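Jidska Kitchen Pack: README

Thanks for picking up the Jidska Kitchen Pack! I have been living with this thing for months now and I'm still finding corners of it I like, so please forgive the length. If you only want to get going, jump to Setting up and come back later.

What it is

Jidska is a set of simulated kitchen worktops for people who train and test robot arms. You get the rooms, the appliances, the loose items, the arms with their grippers, and a store of recorded runs to learn from or check against. It plugs into the Gekenance simulator and nothing else at the moment. A port to other simulators keeps coming up on the list and we would love a hand with it.

The pack is looked after by Thongchai Phuthong and a few of us who answer the mail when he is asleep. Thongchai built the first worktop and most of the lighting. If something glows strangely, write to him.

What's in the box

1316 recorded runs, each with overhead pictures, joint readings and gripper state
3 worktop layouts (narrow, wide, corner)
2 lighting sets, called plain and hard
A small viewer for stepping through a run
Task notes in plain text, one file per task

The runs were all driven by people wearing hand controllers. There are no scripted runs in this release. You'll notice it when you watch them: people pause, overshoot, come back, change their mind about which side to approach from. I think that's the best part of the pack, and a policy trained on it picks up some lovely recoveries.

The overhead view

Every run comes with a straight-down view of the counter. It is the one I would start with. The appliances sit towards the back, the working area is in front of them, and with the hard lighting set the arms throw shadows right across the counter and over whatever is lying on it.
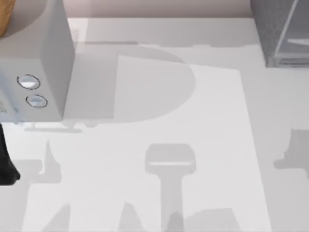
About those shadows

We went back and forth on this a lot. In the plain set they are very soft and easy to ignore. In the hard set they are dark, they have proper outlines, and a gripper's shadow can be a bigger shape on the counter than anything you can see of the gripper itself. Pale things on a pale counter are the other half of the problem. A sheet of paper on a white worktop differs from it by a shade, and a shadow lying over both will happily hide the join.

My first object finder marked gripper shadows as tools for an entire afternoon. I was delighted, in a grim sort of way, as it meant the set was doing its job. If your model copes with hard, it should have an easy time with plain. Going the other way is a different story.

We do ship a shadow mask for each picture so you can measure how much trouble they cause you. Please don't feed the masks in at test time if you plan to share scores.

Setting up

1. Install Gekenance first and open one of its own sample rooms, so you know your graphics driver is happy.
2. Unpack the Jidska folder next to it. Keep the folder names as they are; the viewer looks for them.
3. Open the viewer, pick a layout, pick a lighting set, press play.
4. To load runs in your own code, point the reader at the runs folder. It gives you one run at a time and won't fill your memory.

On my old laptop the first load is slow and every one after it is quick. Let it finish.

How it compares

People ask about the Charvát benches. They're good! Charvát has more kinds of gripper and tidier paperwork. Jidska has messier human driving and much harsher light. I use both, Charvát for checking grasps and Jidska for finding out whether the vision side is any use.

Known problems

Small print on the appliances turns to mush in the overhead view. Don't build a task that depends on reading it.
The overhead camera is fixed, so tall items get clipped at the borders and an arm may show only as a sliver, or only as its shadow.
The corner layout flickers if you switch lighting sets while a run is playing. Stop it first.
Wire racks cost more to draw than everything else put together. We're on it.

Changes since the June release

The hard lighting set is new. So are the shadow masks. The viewer now remembers where you were, which I had wanted for ages. Gripper state used to lag behind the pictures by a step and now it doesn't, so if you trained on the June files, please fetch the new ones.

Using and sharing

Free for teaching and research. For paid work, get in touch through Fotgate, who handle the licences and are quick to reply. If you make a new task with the pack, send it over and we'll put it in the next release with your name on it. Odd failures are welcome as well, the stranger the better.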